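Plancombe Shared Laundry and Linen Room
Minutes of the users' meeting, April
Held in the folding room. Started at 7:10 p.m., ten minutes having gone to the question of who had the key. The chair did.

1. Last meeting's minutes
Accepted, with one correction: the word "disgusting" in the item on the lint tray to read "full."

2. Towel stock
We own 22 bath towels on paper. The shelf disagrees, and so does the list taped inside the cupboard door, which still includes the set that went to Lesutton for the weekend guests and liked it there. Agreed to write to Lesutton once more, politely. The secretary to hold back the first draft.

3. Replacements
Two quotes were passed around. The Jorport one comes to 350 for a full set, hemmed, delivery extra. The Ruawai one is cheaper and arrived with a sample that one member described as "absorbent in spirit." The sample was passed around too. Jorport preferred, subject to asking whether 350 is their best price or only their first. Color left open after a lengthy exchange about white, which shows everything, and brown, which shows nothing and worries people.

4. Folding
The long discussion of the evening. One party folds in thirds, the other in half and half again, and the shelf currently holds both, leaning on each other. A motion for thirds was carried by two votes. The losing side asked that their disappointment be minuted. It is.
Also agreed: towels are to be shaken out, laid flat with the hem toward the person folding, and put on the shelf the same evening. Leaving one in a heap on the green felt does not count as folding, however good the intentions.

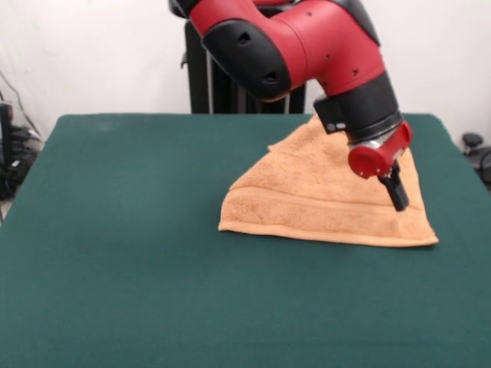
5. The felt on the table
Crumbs again. Food to stay in the hallway, including cookies brought by officers of this meeting. The lint roller is to live on the hook by the door, where it was supposed to be living already.

6. Any other business
The single gray sock is still on the windowsill. It will be kept until the next meeting and then used for dusting.

Closed 8:25 p.m. Key returned to the chair, in front of witnesses.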